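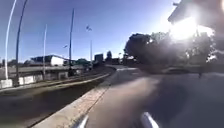
Getting from Kitness to the Nallport shops on foot has meant sharing the road edge with delivery vans for years, according to one Kitness resident who wrote in during the January consultation, and the resident asked that the walking route be finished before any more car parking was built.

That submission was one of 200 received by Venham Council, which has now approved the Kitness to Nallport Walking Route. The decision was made at the ordinary meeting on Tue 28 July. Construction will be carried out by El Fassi Civil under a fixed-price contract.

The finished route will be 2595 metres long. It will run from the eastern side of Kitness, past the sports ground and the library, to the bus interchange at Nallport. Parts of it already exist as council footpath. The work will join these up, replace sections in poor condition and widen the path where it is too narrow for two prams or wheelchairs to pass.

Council first listed the route in its local transport plan, but it was deferred twice while drainage work was completed near the sports ground. The drainage work is now finished and signed off, and no further road openings are planned on that side of Kitness.

The project will be built in five stages. Stage one covers the library end and will start first, as the design is complete and no land needs to be acquired. Stages two and three cover the middle section between the library and the sports ground. Stage four is the crossing at Nallport Road, which needs new traffic signals and approval from the state road authority. Stage five is planting, seating and signs along the whole length.

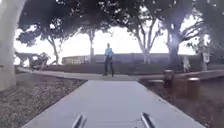

Residents living next to a work area will get a letter at least two weeks before a stage begins. The letter will set out working hours, changes to parking and a phone number for the site office. Driveways will stay open except when concrete is being poured and cured across them. Where that happens, the contractor will agree on dates with the household and arrange a parking space nearby.

Bin collection days will not change. If trucks can't reach a street, the contractor will move bins to the nearest collection point and return them the same day.

Submissions to the January consultation were mostly in favour of the route. The most common requests were for more shade, better lighting near the bus interchange and seats with armrests. Council has changed the design in response. It now includes 100 additional trees, chosen from species that already grow well in the Venham area, and seats with armrests at regular spacing. Lighting at the interchange will be upgraded as part of stage four.

A number of submissions opposed the loss of kerbside parking near the library. The revised design keeps most of these spaces by moving the path slightly closer to the property boundary. Some spaces will still be removed near the Nallport Road crossing so that drivers and people on foot can see each other clearly. The accessible parking space outside the library entrance will remain where it is.

Requests for a separate bicycle lane were considered but are outside the scope of this project. Council will look at cycling connections between Kitness and Nallport when the local transport plan is next reviewed. The route will be signed as a shared path where its width allows, and as a footpath elsewhere.

The route is paid for from the council's capital works program, with no special levy on adjoining properties. Maintenance will be covered by the existing footpath budget once the contractor's defects period has ended.

Copies of the final plans, the consultation report and the planting list can be viewed at the Venham customer service centre and at Kitness Library during opening hours. Large-print copies are available on request at either counter. Staff from the projects team will also hold a drop-in session at the library before stage one starts. Bookings are not required.

Damaged paving, trip hazards or overhanging branches on existing sections of the route should be reported to customer service in the usual way. Urgent hazards will be made safe ahead of the main works.

Media enquiries: Communications Office, Venham Council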